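Re: [household-swap] What do you all do with the bag by the door?
4 Jul 2023

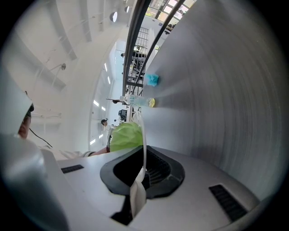 Green bag, blue cloth, the bottle with the yellow cap.

3 min read · 21 shares · 4 comments

Hello everyone, and a big hello to the new people who came over from the Kokeo list in June!

> I have one bag that goes everywhere with me and it is a disgrace.
> Cloths, bottles, receipts, a single sock. Do you unpack yours every
> day or only when you can't close it anymore? And what do you do
> about bottles? Mine always end up at the bottom, under everything.

Oh, I felt this one. I have been an "only when I can't close it" person for most of my adult life, and I'm only a little bit reformed, so please take all of this as coming from a fellow sinner.

What helped me most was getting a bag in a color I can't ignore. Mine is lime green (there's one in the picture, so you can see how loud that is) and I got it at the Govik outlet for 35, on sale from 50. My old black one could sit in the hall for a week and I would walk right past it. The green one nags.

As for bottles, I gave up on standing them upright years ago. They go in last, on their sides, on top of whatever else is in there, and they come out first when I get home. Cap tight, then a little squeeze over the sink to check. If you reuse the thin plastic kind, as I do far longer than I should, a bright cap is a real help when you're feeling around for it in a dark car.

Now, cloths! I used to fold mine so nicely, and it lasted until the first spill. These days I let them be crumpled and just keep one color for the bag, a teal-blue, so it never gets mixed up with the kitchen ones. It goes in the wash with the towels, and a fresh one goes in the bag before I sit down, or else I forget until morning.

Somebody asked a while back about those Lanolov pouches that go inside. I tried two and they were well made, but I ended up with a messy bag full of messy pouches. The lady at the Obradović shop on the corner swears by them, so it may just be me.

Do write back and tell us about the sock.

Warmly, from a very humid porch

We use cookies to remember your list settings. Accept | Manage
Get the monthly digest, now going to 2,000 readers. Sign up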